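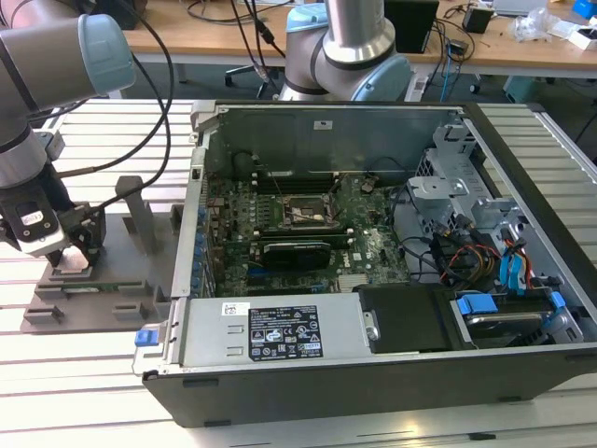 Planner update reaches the disassembly cell

Print this item | E-mail this item
4 comments | 11 shares

The software group at Skesel has moved the computer disassembly cell onto version 2 of Odus, the task planner that decides which part of an opened computer the arms should go for next. The changeover was finished in February and the old planner has been switched off.

The first version of Odus worked from a fixed script for each model of computer. If a card was in a different slot from the one in the script, the run stopped and an operator had to jog the arm clear and start again. The new version builds a parts graph at the start of every job. Each node is something the perception module has found, such as a graphics card, a drive or a power supply, and each edge records what has to come out or be unlatched before that part can be reached. The planner picks a node with nothing left in its way, asks for a grasp, and rebuilds the graph after each move.

Perception is handled by Fandlow, which takes the view from beside the bench and the view from the wrist and merges them into one labelled map of the chassis. The wrist view matters most for sockets and slots. A memory slot with no module in it looks much like a full one from the side, and the earlier model often sent the gripper after modules that weren't there. Fandlow now classes each slot as full, empty or unknown. An unknown slot triggers a second look from a different wrist angle before anything is planned.

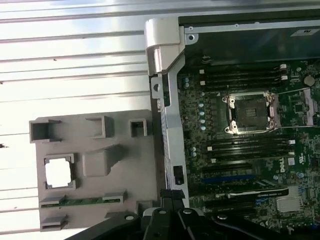

Photo: Skesel software group

The label set was redone at the same time. It has 36 part classes, with separate entries for latches, levers and plastic shrouds, which used to be lumped together as "cover". Shrouds caused a good share of the old planning errors. Once lifted off and set down beside the board, a shroud was still being treated as part of the computer, and the planner would try to work around it. Odus now tracks whether a part is attached or set aside, and parts that have been set aside are passed to the collision checker as plain obstacles.

Bare metal is still a problem. Glare off the chassis and the power supply housing breaks up the depth data, and the merged map can show holes where there is solid steel. For now the collision checker fills any hole smaller than the gripper fingers and treats it as occupied. This is conservative, and it does rule out some grasps near the drive cages that would be perfectly safe.

The regression suite has grown to 244 recorded jobs. Any change to the planner or the label set has to replay all of them before it is merged. Replays run overnight on the Szekeres build server, and results are posted to the group's page by 7 am. Developers who need a faster answer can run the short set of 20 jobs on their own machines, but a pass on the short set doesn't count for merging.

Controller settings have not changed in this release. Speed limits near the fixture plate stay where they were, and the force threshold for pulling cards is the same as before. Work on a separate threshold for each card type is planned for the next release, along with a tidier log format. Until then, anyone reading logs from both planner versions should note that the older files list joint angles in degrees and the new ones use radians.

Requests for new part classes can be added to the Fandlow tracker. Please attach both camera views and the job number.

Print this item | E-mail this item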